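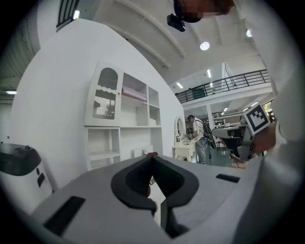

Can a robot do my chores yet? Your questions, answered

We get a lot of mail at Wellska about household robots, and a good deal of it asks the same handful of things in different words. So we've gathered the most common ones on one page and tried to answer them the way we'd answer a neighbor over the fence. If yours isn't covered, write to us and we'll add it the next time we go through the page. Last revised 29th October.

So can I buy a robot that does the housework?

You can buy machines that do pieces of it. Vacuuming a floor is the piece that's furthest along, and mowing a lawn isn't far behind. A dishwasher is a robot of sorts if you're feeling generous, and we usually are! What you can't do is walk into a shop, bring home one machine, and have it pick up the living room, put the towels away, wipe the bathroom mirror and then start on the potatoes. General home robots are being shown and even sold in small numbers, but we wouldn't plan a household around one.

Why is putting things away so much harder than vacuuming?

A vacuum robot has a very forgiving job. It rolls along something flat, and if it misses a patch today it will probably get it tomorrow. Putting things away means picking up an object whose shape you didn't know beforehand, holding it firmly enough that it doesn't fall and gently enough that it doesn't break, carrying it past the furniture, and setting it down somewhere sensible. "Somewhere sensible" is a bigger problem than it sounds. In my own house the scissors live in three different places depending on who used them, and I couldn't write down the rule if you paid me.

What about laundry? Please say laundry.

Oh, we hear you. Laundry is the question we get more than any other, 40 times in April alone. Cloth is difficult because it doesn't keep its shape. A mug looks like a mug from every side, more or less, but a sweater dropped on the bed could be in any of a thousand heaps, and the machine has to find a corner or a collar before it can begin. There are folding robots that do a decent job on towels and T-shirts laid out in front of them. They tend to be slow, and fitted sheets still beat most of them (they beat most of us too). Placing a folded pile on an open shelf is a good deal easier than making the pile in the first place, so that half of the chore will likely arrive first.

How does a robot learn a chore in the first place?

There are several ways, and most groups mix them. One is to program every motion by hand, which works nicely in a factory where the parts always arrive the same way up. Another is to steer a robot arm from a distance and record what the driver does. A third, and it has become quite popular, is to give people a gripper with a handle on it and let them do the job themselves, in a room, at a human pace. The gripper has the same sort of fingers a robot would have, so what's recorded with it can be used to train the robot afterward.

Hubert Berchtold, who answers most of our letters on this subject, likes to compare it to teaching someone to bake by putting your own oven mitts on their hands. I've never been sure the comparison holds up, but people do seem to remember it.

Why do the hand-held grippers have black-and-white squares on them?

Those are markers, printed in a blocky pattern that a camera can recognize easily. When a camera sees one, software can work out where the marker is and how it's tilted, and so where the thing it's stuck to is as well. You'll find the same kind of square on warehouse shelves and on test stands. Please don't tidy them away or put tape over them if you ever visit a place that uses them – people get quite upset.

And why do some of the people wear a camera on their head?

A camera on the gripper sees what the fingers are near, and very little besides. A camera on the head gives a wider view, closer to what the person is looking at as they decide what to do next. Having both helps when a hand is hidden behind a cabinet door or when the object is on the far side of the gripper. It's a little like parking with a helper standing outside the car.

Do they practice in real homes?

Some do, and some use rooms furnished to be like homes, with cabinets and vanity tables and chairs, inside a larger building. There's something to be said for each. A furnished room can be changed around between lessons, and no one's dinner gets held up. A real home has the mail on the counter, the dog, the drawer that sticks and the light that's never quite bright enough, and a robot that has only ever met tidy rooms may do badly there. If you read that a robot has "learned to tidy a bedroom," it's always fair to ask whose bedroom, and how many different ones.

How many demonstrations does one chore take?

It depends so much on the chore that I hesitate to give a number, but people like numbers, so here are ours. When we tried a simple shelf-stocking task at our Bernel workshop, using boxes of one size, we had something worth watching after 21 demonstrations. It worked as long as we didn't move the shelf. To get it working with the shelf in different places and with soft packages mixed in among the boxes, we ended up recording 897. Another group with better equipment and more patience might well have needed fewer.

I run a small workshop. Is it any different for me?

Rather different, and mostly in your favor. Shop-floor chores repeat. If you load the same part into the same machine all day, a plain robot arm with no learning in it at all can do that, and has been able to for decades. Where small shops struggle is with the odd jobs in between: sweeping up, sorting a bin of mixed fasteners, fetching the other size of clamp, finding out who has the other size of clamp. Those look much more like housework, and they're about as far along as housework is.

Our friends at Ljungberg, who make garden furniture, put in an arm for sanding flat panels and are very happy with it. They still do the chair backs by hand, since the curves vary from one piece to the next. If you're thinking of something similar, write down everything you do in a day and mark the tasks that never change. Start with those.

Is it safe to have one around children and pets?

For floor robots, generally yes, if you follow the booklet and pick up cords and small toys first. For anything with an arm, we'd be more careful. An arm strong enough to lift a full pot is strong enough to knock over a toddler. Ask the seller how the machine stops when it touches something, how quickly, and whether you can stop it yourself from across the room. If the answers are vague, wait a while.

Should I hold off on buying a vacuum robot until the clever ones come?

No, please don't! If your floors bother you now, get the floor robot now. We've had the same one in the office for 11 years, with two new batteries and a great many new brushes, and it owes us nothing. The general machines will be expensive at first, and a cheap vacuum will have earned its keep long before they come down in price.

Which chore will be next?

Hubert and I disagree about this one. He thinks it'll be clearing the table and loading the dishwasher, seeing that dishes are rigid and the racks stay put. I think it'll be picking things up off the floor, because a machine can go slowly and the cost of a mistake is a sock in the wrong basket. A dropped wine glass is another matter. Neither of us would bet on ironing.

Does Wellska sell a household robot?

We don't. We run workshops and write about the subject, and we publish a small newsletter called Flirarix, which goes out when we have enough to put in it. You can ask to be added to the list by writing to the same address you'd use for questions. Do tell us which chore you'd most like to be rid of – we keep a tally on the office door, and laundry is still well ahead of the dishes.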